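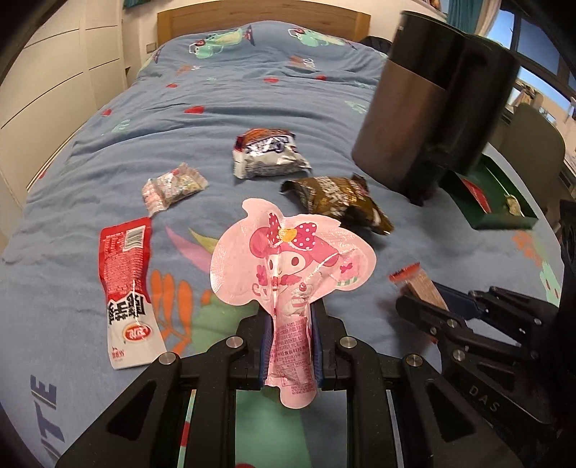 The town library in Pirilley will run its snack swap again this summer, with sign-up open from May 12, 2023. Families bring sealed treats from home and trade them for ones they have not tried, and the packaging is often as popular as the food. Small wafer packets and character pouches, such as a pink one with a cartoon rabbit in a hood and polka-dot bow, are the kind of thing organizers hope to see on the tables.

The swap will be held in July in the reading room on the ground floor. Entry is free, but places are limited to 50 families, and each family may bring up to 20 items. Everything must be factory sealed, within its date and labeled with its ingredients. Homemade food will not be accepted – the library has no kitchen and cannot check it for allergens.

Yen-ting Mok, who runs the children's program, said last year's event filled up early and left several families on a waiting list. "We had kids trading one cracker flavor for another for most of the afternoon," Mok said. "This time we have a bigger room and a separate table for nut-free snacks."

The library building dates from 1866 and its reading room reopened this spring after work on the floor and windows. A display of old candy tins and wrappers, lent by residents of nearby Rurkano, will be up in the hallway for the whole month.

Sign-up forms are at the front desk. Children under eight must come with an adult. Snacks left at the end of the day can be taken home or dropped in the box by the door.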